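Home | Stories | Essays | Archive | Submit | About

Print this page
E-mail this story

The Box from Holmgren

The box came on a Thursday, which was the first thing wrong with it, as nothing had ever been delivered to Clendska on a Thursday. The van went to Tisulis that day. Everyone knew the van went to Tisulis.

Randi Tangen signed for it and put it on the front counter, next to the bell and the dish of mints. It was a small cardboard box, brown, taller than it was wide. It had the look of a box that had been packed by someone with opinions. The label said HOLMGREN and then, in ballpoint, "for Ingvild or whoever."

"Who's whoever?" said Gwilym Skyrme.

"You, probably," said Randi.

Gwilym had worked in the repair shop for nineteen years and believed he had never once been thought of by name by the head office. He picked the box up and tipped it slightly. Something inside moved a short way and stopped.

"That's not a part," he said. "Parts rattle."

"Some parts don't rattle."

"Name one."

Randi couldn't, offhand, and went to make coffee.

Ingvild Sjöberg was out until the afternoon. She was having a crown fitted in Evska, a thing she had been putting off since the previous April, and she had left instructions that she was not to be telephoned unless the building was on fire, and then only if it was the part of the building with her coat in it. So the box stayed shut. It was addressed to her, after all, or to whoever, and until somebody established who whoever was, there were rules.

Sixten Boström did not care for rules. He came in at ten with his bicycle clips still on, saw the box, and got out his pocket knife.

"No," said Randi.

"I'm only looking at the tape."

"With a knife?"

He put the knife away and smelled the box instead. He said it smelled of a church. Gwilym smelled it and said it smelled of a cardboard box, and what sort of churches had Sixten been going to? This used up a good part of the morning.

By eleven they had theories. Sixten's was money. Holmgren had closed its shop on the harbor over the winter, and he maintained that when a firm closes there is always money left in a drawer, and that decent people divide it. He had worked at Holmgren himself for one summer and felt he was owed something for the summer. He thought 800 would be fair. He thought 200 would be an insult, but he'd take it.

Gwilym's theory was ashes.

"Whose?" said Randi.

"Old Holmgren's. He was fond of Ingvild."

"He was not fond of Ingvild. She told him his window display looked like a yard sale."

"That's what I mean. She was the only one who spoke to him."

Randi looked at the box and moved the mints a little farther away from it.

Once it had been said, of course, there was no unsaying it. A customer came in to pick up a kettle and leaned her purse against the box while she looked for her ticket, and all three of them drew in their breath. Sixten, who had been ready to cut it open an hour before, took off his cap. He put it back on when he saw Gwilym looking.

They agreed that the counter was no place for it. The kitchen was worse, and the shelf in the hall was where the mousetraps went. Gwilym suggested the big table in the workshop, the black one with the marbled top that Ingvild had bought at a hotel auction for more than 200, against everyone's advice, and which had been too good to use ever since. It had some dignity, that table. It had pink in it.

So Sixten carried the box in, holding it out in front of him with both hands like a boy with a birthday cake, and set it down near the middle. He turned it a little one way. He turned it back. Gwilym told him it was fine. Sixten said it was his turn to have an opinion, thank you, and turned it again.

Randi sent a message to Idun Eklund, who had kept the books for Holmgren and might be expected to know.
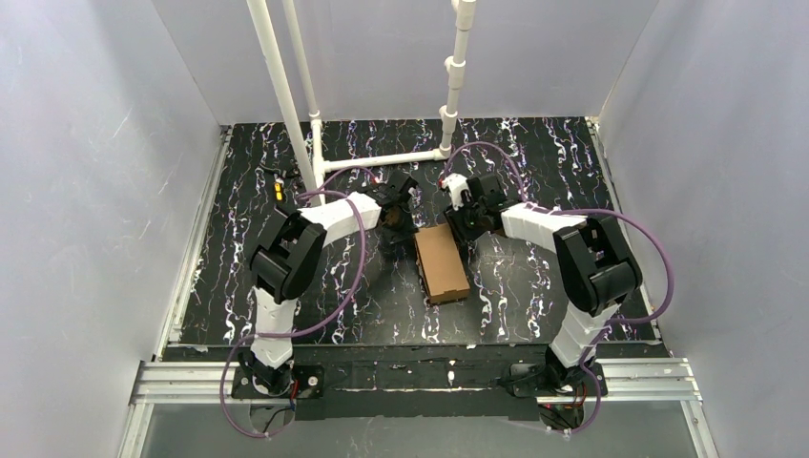
The box on the good table, Thursday, a little before noon.

Idun did not answer for two hours. When she did, all she wrote was "Oh, is that where it went," and then nothing more, and Randi, who had never liked her, read it out loud four times with the stress on different words.

"'Oh, is that where IT went,'" said Sixten. "You wouldn't say 'it.' You'd say 'he.'"

"You might not," said Gwilym. "Not about a box. Legally."

"What do you mean, legally?"

Gwilym did not know what he meant, and went off to sort screws.

Ingvild got back at half past three with one side of her face asleep. She hung up her coat. She looked at the three of them standing in the workshop doorway like people waiting for a bus, and she looked past them at the table.

"Whath that?" she said.

They explained. It took a while, as Gwilym felt strongly that the ashes should be led up to and Sixten felt strongly that they should be mentioned first, to get them over with. Ingvild listened to both versions. Then she walked over to the table, pulled up the flaps and looked in.

She was quiet for long enough that Sixten's hand went back up to his cap.

"Ith the bell," she said.

It was the bell from the door of the harbor shop, a brass one on a curl of spring, wrapped in a green tea towel. Seven years earlier she had told old Holmgren that it was the only thing in the place worth having, and he had told her she could have it over his dead body.

"So he IS dead," said Gwilym.

Ingvild unfolded a piece of paper from under the towel and held it at arm's length, her glasses being in the coat. She read it and handed it to Randi.

"'Moved in with my daughter,'" Randi read. "'She has a buzzer. You may as well have this. The window display was meant to look like that.'"

Nobody said anything for a bit. Sixten asked whether there was anything else in there, down at the bottom, possibly in an envelope. There was not. He asked if he could check, and she let him check.

They put the bell up over the front door before closing. It took Gwilym three tries to find the studs, and then it turned out to be a great deal louder than any of them remembered — it had been a bigger shop, and there had been the sea. Every time the door opened, Randi spilled something. By Monday she had learned to put her cup down whenever she saw a shape on the glass.

Ingvild wrote back to him that weekend. She thanked him for the bell. She said she had thought about the window display and had not changed her mind. Then she looked at the letter for a while and added a line asking if he needed anything fixed, and what the daughter's buzzer sounded like.

The box she kept. It was a good size. Sixten wanted it for his bicycle clips, and she told him he could have it over her dead body.

Print this page
E-mail this story

Previous story | Next story | Back to Stories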